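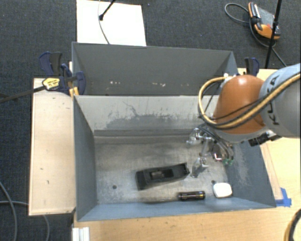 4.2 What tidying up asks of a machine

When we first sat down to decide which chores to study, Mirta Valdebenito made a remark that has stayed with us through the whole project. Most of the work in a home or a small shop, she said, is the work of putting things where they belong, and we hardly notice it until it stops getting done. Someone empties a kitchen drawer, sorts the odds and ends on a repair bench, or clears out the bottom of a toolbox, and along the way their hands solve a long string of small problems that they could not describe to you afterward if you asked. We have tried in this section to write down a few of those problems as we came to understand them, slowly and with a good deal of patience on the part of our colleagues at Huvar, who let us sit in their repair shop through most of March and watch.

The chore we settled on is a plain one. Small items lie on the floor of a bin, in no particular order, and each must be picked up and moved to a second bin. We make no claim that this is housework in its full glory, with its wet cloths and tangled laundry. It is closer to what Ginette Lachance calls "the last handful," meaning the few things left at the bottom when the easy part of the job is over. Her experience on the shop floor is that the last handful takes a new worker as long as everything before it, and we were curious whether the same would hold for a machine.

Figure 2 gives a fair idea of the kind of contents we mean. The black plastic piece with the notched end has a long, uneven body that offers several places to take hold, and they are far from equally good. The black cylinder near it lies close to the wall of the bin. A cylinder can roll when it is nudged, and anything near a wall leaves less room for a finger on that side. The white piece, a rounded square, is close to a corner, where a person would most likely slide it out into the open with one fingertip before lifting it, and would do so without giving the matter a moment's thought.

That sliding motion deserves a few more words. In the notes we kept at Huvar, it came up again and again: people drag, tip, roll, and pin things against walls, and only then do they grasp. Nkrumah Aryee, who went through the notes with great care, suggested that we stop thinking of the grasp as the task and think of it as the end of the task. We took his advice to heart. Our planner, Pesto, may therefore choose a push before a pick, and it may choose as many as 6 of them for a single object before it gives up and moves on to the next. Giving up is allowed and even encouraged, for the simple reason that moving one object often frees another.

Over 1000 attempts were made with this planner. We left the bins alone between attempts as far as we could, scuffs and stains included, and we would gently encourage others to do the same. A worn surface is what one meets in a real shop. It troubles the vision side of the system in ways that a freshly painted surface does not, as a dark blotch can be taken for a flat dark object, and the small holes in the floor of the bin drew Pesto's attention more often than we would have liked. Audrey-Anne Gagnon's fix, which compares the height of each candidate with the floor around it, took care of most of these false alarms. Objects that are very flat still suffer from it, and we have not found a good answer for them yet.

Of the failures that remained, we picked out 44 for a closer look, going over each one together at the table with the sensor log open. The largest group involved objects near a wall, where one finger touched metal first and the object shifted before the other could close on it. Another group, smaller but in some ways more interesting, involved grasps that held well enough during the lift and then let the object turn on the way across. A person would feel that turning and squeeze a little harder. Our gripper closes with a set force and has no such sense, and Sylvie Gauthier has argued, persuasively in our view, that adding one would help more than any further work on the planner.

So can a machine clear the last handful? On a good day, with rigid objects and time to spare, it can, and we were happier about that than we perhaps should admit in a paper. It is still much slower than Ginette, and it needs somebody close by for the flat pieces. Section 4.3 turns to the question of speed, using the same bins and the same planner settings.

Figure 2. The bin-clearing task, with the KUKA arm and metallic gripper over the front bin and the second bin directly behind.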